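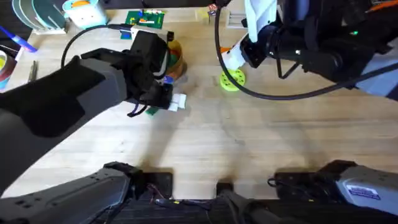
*Two robot arms over a wooden table.*

1/19/20 - I spent the day at the telecom fair in Duddale, which is smaller than the name "fair" promises: one hall and 30 stands. My interest was mobile data prices in small markets, so I went first to Rurker.

Rurker is a regional operator with 898 base stations, and it wants to sell prepaid data by the day. The man at the stand explained the tariff patiently, two times. I still think the roaming part is too complicated for an ordinary customer.

Tichý showed cheap phones with large keys. Gamico had a talk on mobile payments in villages, and they said their pilot has 1472 shops. I had more questions, but only 12 minutes were left for the whole room.

Coffee was expensive. The new Rurker price list comes in March, and I will write again when I have read it.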